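Sorting Small Hardware in Open-Front Bins

Workshop notes, updated April
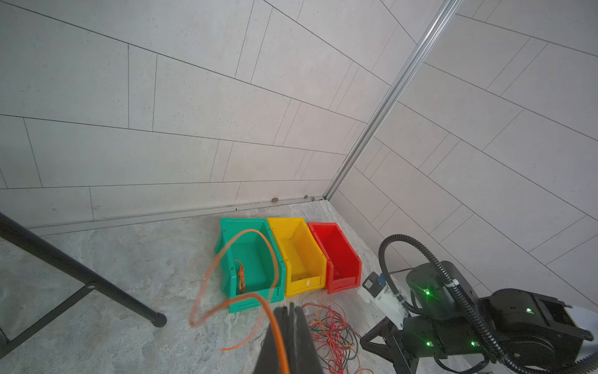

How full should a small parts bin be?

Fill it to just below the front lip and stop there. Screws piled higher than the lip slide out when the bin is pulled forward, and the ones at the back never get used. If a box of fasteners does not fit, keep the surplus in its original carton on a high shelf and refill from that.

Sort by use first, size second

Most people sort by diameter and end up with drywall screws next to machine screws. Group by job: wood, sheet metal, masonry, electrical. Within each group, go from short to long, left to right. A color for each group helps if more than one person uses the shop, but write the size on a label as well. Colors look different under warm bulbs, and some people cannot tell red from green at all.

Labels

Paper labels under clear packing tape last a few years in a dry shop. In a damp garage the edges lift by the second winter. Wipe the plastic with rubbing alcohol, let it dry, and press the label down from the center outward. Write thread and length in the same order every time. Taping one sample screw to the front works well for odd sizes.

Rails or shelf

Wall rails keep the bench clear, but check the load. A bin of 3-inch deck screws is heavy, and hollow-wall anchors will creep under it. Screw the rail into studs, or into solid masonry with plugs of the right size. On tile, drill at low speed with no hammer action until the bit is through the glaze and the tile body. Start on a piece of masking tape to keep the tip from wandering.

A shelf is simpler. Leave at least 4 inches above the lip so a hand can get in. Fix a thin batten along the shelf edge and the bins will not walk forward when the bench is in use.

Cord, string and wire

Coil short lengths loosely, over and under, and tie them at one point. Tight wraps around the hand leave a twist that shows up later as kinks. Synthetic cord should have its ends melted – a soldering iron is neater than a lighter. Anything shorter than your forearm goes in the scrap bin.

Cleaning

Sawdust and metal filings settle at the bottom. Tip the contents into a kitchen sieve twice a year, shake over newspaper, and return what stays. A magnet in a plastic bag picks up steel filings; turn the bag inside out and they come off. Wash the bins in warm water with dish soap. Keep them out of the dishwasher – the drying heat can warp the rear lip, and a bent one will not hang on a rail.

Comment from Aravind Rai: For brass screws the magnet trick is also a quick check. Plated steel sticks, brass stays put.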